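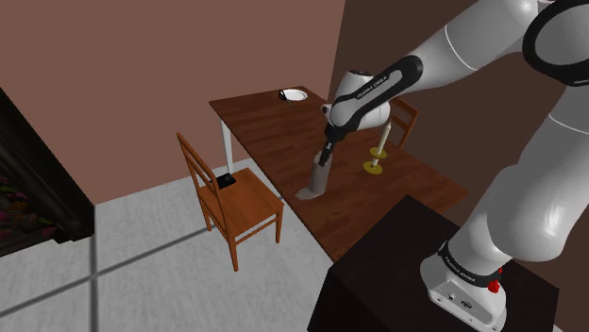 Yaneth Bermúdez wrote in to ask why I bother comparing grippers in simulation at all, when the real fingers are going to behave differently the minute they touch something. Fair question! She'd also like to know how to set up a comparison without spending a week on it, so this post is mostly for her.

My short answer is that I break a lot less stuff this way. I also get to put the object back in exactly the same spot every time, and I can't do that by hand (I've tried, with masking tape, and it was not great).

So, the setup. I used the Franka arm and a plain gray cylinder standing on a dining table. Start with one object. I know it's tempting to throw in mugs and spoons right away, but you'll end up with a pile of results and no idea what caused what.

Step 1. Save your starting pose. Arm, table, object, everything. I name mine after the finger set so I don't mix them up - Flondley for the slim fingers, Wodberg for the ones with the wide pads. Keep the two files the same except for the fingers.

Step 2. Check the grip height. I bring the hand straight down and close near the top of the cylinder. Pick a height and write it down! I changed mine halfway through once and had to toss 1828 runs. I was grumpy for days.

Step 3. Set the friction before you touch the grip force. If you do it the other way, you'll crank the force up to fix a slip that was really a friction problem, and then the object shoots out sideways the next time you change anything.

Step 4. Do 10 runs and watch every one of them. Don't skip ahead to the big batch. This is where you catch fingers sinking into the object, or a hand that closes a little too early. 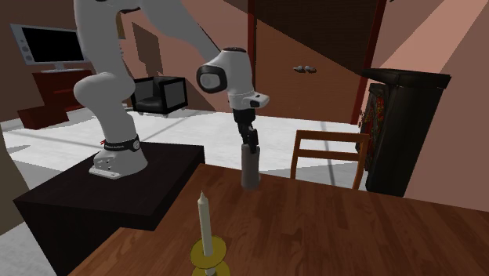 Step 5. Now let it go. I do 1000 runs per finger set, moving the object a tiny bit each time, and I log three things: did it lift, did it tilt, did it stay put when the arm stopped. Use the same random seed for both sets or you're comparing apples to whatever.

Step 6. Look at the failures first. Sort them by where the object started out. With my slim fingers the misses bunched up on one side, and the cause was a hand frame I'd set up slightly crooked. Easy fix, once I quit blaming the controller.

Orlando Palomino likes to add a second camera view at this point, and I've come around to it. A grasp can look perfect from one side and be barely hanging on from the other. Save both views under the same run number, and do it from the start, so you don't have to match them up later like I did.

Next I'm going to try the same steps with a softer controller and leave the fingers alone. If you've got settings that work for you, put them in the comments and tell me which fingers you're running.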